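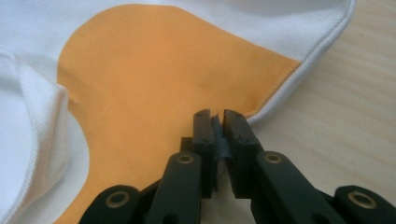 Tracing the Shehu Family Through Parish and Passenger Records

Student project report
Gianni De Luca
April 21, 2024

My project is about my mother's side of the family, whose surname is Shehu, and how far back I could follow them using records open to the public. I started with what was in the house, which was a box of letters, a few certificates and some clothes my grandmother had kept. Old clothes can carry a laundry mark or a name tape, so I went over each piece before I looked at any paper. A white garment with a big orange patch on it, like the one at the top of this report, has a twill-like weave and a stitched hem, and neither of those will give you a surname. The papers were more useful. After two evenings I had a list of 56 names, many of them the same person spelled in different ways.

Question

I wanted to find out whether the Pjeter Shehu who appears on my great-grandmother's marriage certificate as her father is the same man as the "Peter Shaho" who rented rooms on Werkell Street when she was a child. My mother and her cousins have always said he was. There was no document in the box that said so.

Sources

I used four kinds of sources.

The family box. It held letters, a marriage certificate, two baptism certificates and a funeral card. The funeral card gives an age at death but no birthplace.

Parish registers. The baptism and marriage books for the parish are on film at the Savis reading room. The film for the earliest years is dark on the left side of each page and I could not read the entry numbers. The names were mostly readable.

Passenger lists. I searched these by first name and age after the surname search gave me nothing.

City directories. These list the head of a household, a job and an address. They are missing for several years in a row.

I also got the notes my mother's cousin made when she worked on the same line. Her notes do not say where each fact came from, so I treated them as hints and looked for a record behind each one.

Method

I made one sheet for each person and one line on the sheet for each record. Each line has the name exactly as written, the age or date given, the place, and who gave the information if the record says. I did not correct spellings on the sheets. When I thought two sheets were the same person I clipped them together and wrote the reason on a slip.

I counted two people as the same only if at least 2 things matched besides the name, for example the wife's name and the street. I changed this rule once. At first I accepted a matching age, but ages in these records move by several years from one record to the next, so I stopped using them alone.

To find spellings I might be missing, I said the name out loud and wrote down what a clerk might have heard. That gave me Shaho, Sheho, Shayhu and Sheu. The passenger list turned out to have Schehu, which I had not thought of. I read through around 2000 lines of the lists before I found it.

Results

Of the 56 names I started with, I was able to attach 40 to a record outside the box. The other names come only from letters or from the cousin's notes. Some of those are godparents and neighbors and may not be family.

The main question came out as follows. The marriage certificate names the bride's father as Pjeter Shehu and her mother as Lena. The bride's baptism entry gives the father as Petrus Sheho and the mother as Helena, and in the margin there is an address on Werkell Street. The directory for the following year has Peter Shaho, laborer, at the same house number. The wife's name and the street both fit, so under my rule these are one man.

The passenger list is weaker. Schehu, Pjeter, is traveling alone in January and is going to a brother. The brother's name is hard to read. I think it says Hivon, which is not a first name I have found anywhere else in the family, and it may be the name of the boarding house. I have kept this sheet separate.

I also found one mistake in what the family has been saying. My great-grandmother was supposed to be the oldest child. The parish book has a boy baptized before her with the same parents and the same address. His burial is in the next book. My mother had not heard of him.

Problems

The missing directories fall in the years when the family moved, so I do not know when they left Werkell Street. The funeral card age and the baptism of his oldest child would make Pjeter a father at fifteen, so the card is probably wrong, but I have no birth record to check it against. I lost most of one afternoon following a different Peter Shaho, a barber, whose wife was named Rose.

I should have written down film numbers from the start. For the first batch of entries I had only the page, and I had to go back to Savis and find them again.

Next steps

I have asked for a copy of Pjeter's death certificate, which should name an informant and possibly his parents. It had not come when this report was due. I would also like to look at the burial book again for the boy, as the plot may list who paid for it. The person sheets are in the folder turned in with this report, in order by first name.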